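Sunday, bench notes, face cream batch (the Jaltmont one)

Back on the barrier cream after leaving it alone far too long. I went through the old pages over breakfast and my handwriting from March is a disgrace, so if anyone else is trying to follow the earlier trials, come and ask me and I'll translate.

Where we were: the last version felt lovely going on but pilled like mad the minute sunscreen went over it. I've been blaming the gum, and I still mostly do, but I wanted to be fair to it and change one thing at a time for once. So today's batch keeps the same oil phase (squalane, a bit of jojoba, the Flamus emulsifier) and only the thickener is cut back. Glycerine stays put. I know a couple of you would like it lower because of the tackiness, and we can have that argument next time!

Water phase went on first, oils straight after, both up to temperature in the water bath. I combined them and gave it 3 minutes with the stick blender, in short bursts so I wasn't whipping air into it. It came together beautifully, glossy and quite loose, and I had that little moment of thinking we'd cracked it. Then I switched to hand stirring and let it come down to 41 degrees before the preservative and the panthenol went in. I nearly forgot the panthenol. It's written on the tape on the beaker now in very large letters.

pH came out a touch higher than I like, so a few drops of lactic acid solution, stir, wait, test again. Happy with it after the second go. I must order more strips from Betancur, the ones left in the tub have gone a funny colour along one side and I don't trust them.

Tried it on the back of my hand while it was still thin, which proves nothing, but it sank in without that draggy feeling and the skin still felt comfortable after I'd washed up the beakers. Poured off into 50 mL jars, lids on once cool. One goes in the warm cupboard, one in the fridge, one stays on the windowsill where I can fuss over it.

Also had a tidy of the small stuff while it cooled, pipettes and spatulas and those sample sachets that breed when your back is turned. I've had my eye on something for the lip balm tins as well, but that can wait until I've decided whether we're keeping the tins at all.
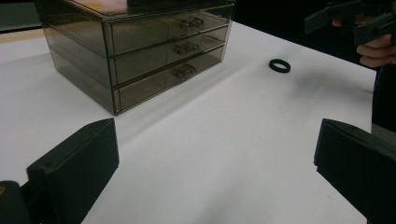
Drawer unit, three drawers, smoky-brown see-through plastic.

Next: sunscreen over the top, tomorrow morning, on clean bare skin, using the Zevville fluid as before so it's a fair comparison. Wait until the cream has properly settled before layering, I was impatient last time and that may be half my pilling problem. If it still rolls up, take the gum out altogether and lean on cetyl alcohol, and grumble about the waxy feel later.

Label printer is out of tape again. Jars are marked in pen for now, please don't wipe the lids.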